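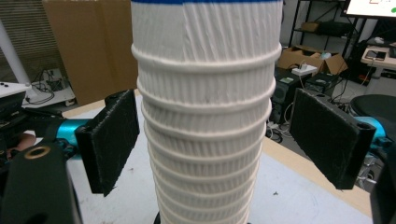 *Fig. 1. Fingers open on both sides of the stack.*

### Recording a cup demonstration

1. Set the stack upright on the table.
2. Bring in the open gripper at mid-height, then start recording in Zosach.
3. Lay one cup on its side between both grippers.
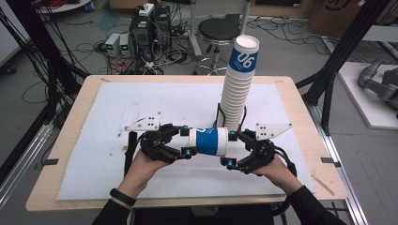 *Fig. 2. One cup, two grippers.*

4. Hold for 3 seconds, then stop.

**Note:** A full set is 100 takes. Clumsy ones count – the model has to learn humility somewhere.

**Caution:** Don't squeeze. Paper cups hold grudges.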